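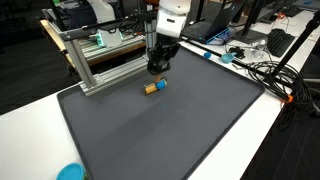

Modeling dough

Modeling dough is a soft, salty paste of flour, water, salt and a little oil, colored brightly and given to children to squash. It is sold in small tubs, each of which holds a pure color for one afternoon. After that it holds brown.

Making it at home

Most kitchen recipes call for 2 parts flour to one part salt, with cream of tartar if anyone can find it. Cooked dough lasts longer than uncooked – a well-wrapped ball may stay soft for over 4 months, provided it is put away, a step many households skip.
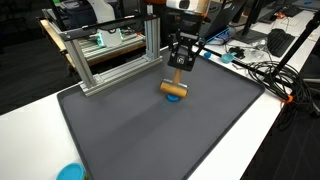 Salt keeps mold down and also discourages eating, though only after the first bite. Dogs are less easily put off, and for them the salt is a real danger.

Local customs

The town of Seststead holds a dough fair each February, with 17 classes of entry. Snakes have their own class, being the one thing everybody can make. Obura, its neighbor and rival, allows only undyed dough and draws a smaller crowd.

Carpet

Dough should be left to dry and then broken off with a stiff brush. Hot water makes it worse. Older guides suggest moving the couch.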